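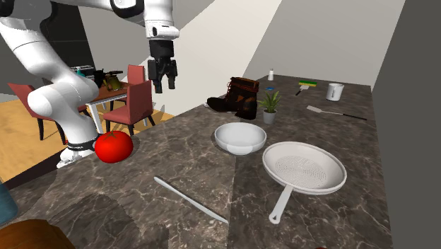

About Curnudden

Curnudden is a restaurant and bar on the ground floor of the old Yazzie building, on the corner across from the bus depot. We serve dinner six nights a week and lunch on weekdays. The dining room has 100 seats, and the bar has its own entrance on the side street.

We opened in December, after a long renovation. Before that the space was a paint and hardware store, and before that a feed store. Older customers still come in and point to where the nail bins used to be. We kept the front windows, the floorboards and the freight door at the back, which now opens onto the patio. Nearly everything else had to be rebuilt, including the plumbing, the wiring and most of the ceiling.

What we serve

The menu is short and changes when the produce changes. In spring that means peas, greens, young onions and lamb. In summer we cook a lot of tomatoes, corn and squash, and the grill does most of the work. Fall and winter bring braises, beans, root vegetables and baked pasta. A few dishes stay on all year: the roast chicken with bread salad, the mussels with garlic toast, the mushroom dumplings and the burger, which is available at the bar and at lunch but not in the dining room at night.

Bread is baked in house every morning. We make our own pickles, sausages and ice cream. We buy our cheese, and we buy it from people who are better at it than we would be. Fish comes in from the coast by truck, and if the truck is late there may be no fish on the menu that night. The servers will let you know before you order.

There is a children's menu with smaller portions of the regular food. Vegetarian dishes are marked on the menu. Vegan and gluten-free guests can eat well here, but please mention it when you book so the kitchen can plan. We use nuts, shellfish, wheat and dairy every day and cannot promise that any dish is completely free of them.

The bar

The bar is called Gudiser. It shares a kitchen with the restaurant but keeps later hours and has its own menu of small plates: fried olives, deviled eggs, smoked trout on rye, a grilled cheese, a plate of ham. Seats at the bar are first come, first served. We do not take reservations there, and we do not hold stools for people who are parking.

The wine list leans toward small growers and is priced so that most people can order a bottle without having to think too hard about it. Several wines are poured by the glass, and the list behind the bar is rewritten when a case runs out. The beer is mostly from breweries within a short drive. Cocktails are the usual ones, made properly, along with a few of our own. The Depot, made with rye, amaro and orange peel, has been on the list since opening night. We also have house sodas, cold tea and a good nonalcoholic beer.

Who we are

Curnudden is owned by the people who work in it. The business began as a catering company run out of a rented church kitchen, cooking for weddings, retirement parties and one very large family reunion that came back every summer. The catering customers kept asking where they could come for dinner, and for several years the answer was nowhere. When the Yazzie building came up for lease, we signed.

Everyone on the staff is paid an hourly wage above the local minimum, and tips are shared between the dining room and the kitchen. After 2 years on the job, any employee can buy into the business. New cooks spend time on every station, and new servers spend their first shifts in the kitchen so they know how each dish is made. We close for a week in late summer so that everyone can take a vacation at the same time.

Private events

The Toletti Room is upstairs and can be booked for private lunches, dinners, receptions and meetings. It has its own restroom and a small service bar. There is an elevator from the side entrance. Menus for groups are served family style or as a set meal, and we can also do a standing party with passed food.

The whole building can be rented on the night we are closed. With the dining room, the bar, the patio and the Toletti Room all open, we can host a reception for up to 400 guests. We ask for a deposit to hold the date, and final numbers a week ahead. Music is fine indoors. The patio has to be quiet by ten under the terms of our permit.

We still cater off site, though less than we used to. If you are planning something at home or at work, send us the date, the place and the size of the group, and we will tell you if we can do it.

Reservations and visiting

Tables in the dining room can be booked online or by phone up to a month ahead. We keep part of the room open each night for walk-ins. For parties larger than eight, please call. We hold tables for fifteen minutes, and if you are running later than that, a quick call is usually enough to sort it out.

There is free parking in the lot behind the building after five. At lunch the lot belongs to the offices next door, so please use the street or the city garage. The dining room, bar, patio and ground floor restrooms are all step free. Dogs are welcome on the patio. There is no dress code.

Working here

We hire cooks, servers, bartenders and dishwashers through the year. Experience helps, but we have trained plenty of people who had none. Stop by between lunch and dinner with a resume, or leave your name and number with the host and one of the managers will call you back.

Gift cards are sold at the host stand and through the website. They do not expire and can be used in the restaurant, at Gudiser or toward a private event.

Page last updated 2026-04-30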